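Changing the bed and sorting the black clothes

March is when I go through the bedroom properly. I did it on Thursday this year, starting after breakfast and finishing a little before 3, with a break for soup.

The bed gets stripped first. I own two sets of sheets now, one light brown and one white, and I rotate them. The white set looks better for a day or so and then shows everything. The brown ones came from a shop in Elstead that was closing down, and I should have bought a second pair. The fitted sheet has lost some of its stretch at the corners. It never pulls completely flat anymore, and I've stopped going around the mattress a second time to try. Ironing a fitted sheet is something my aunt Margarida Cardoso did every week in Brolthorpe for 39 years. I tried it once and folded the board back up.

Once the clean sheet is on, the bed becomes the sorting table. I have no other flat surface big enough -- the dresser top is full and the floor is the floor. Clothes come out of the closet one color at a time. I used to go by type, all the pants and then all the shirts, but going by color shows me the duplicates faster. Black is the worst of them. I buy a black top, forget about it, and buy another one.

My rules are simple. If the cuffs are gone, it goes in the rag bag. If it fits and I wore it this winter, it stays. Anything I have to think about goes on the chair until evening, and most of the chair pile ends up in the donation box.

Folding is the part I'm still slow at. I fold black things flat and wide, sleeves in, so they stack on the closet shelf without sliding off. I tried rolling them for a few months and they came out looking slept in. Lint shows up badly on black, so I keep the roller by the pillow while I work and run it over each piece before it goes on the shelf.

The donation box goes out to the car tonight. The drop-off closes early on weekends, and I'd like to get there before the line starts. Next up is the coat closet in the hall, which I've been putting off since Christmas.

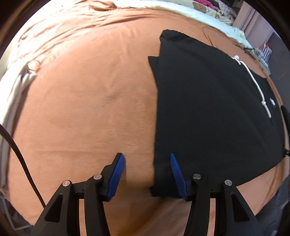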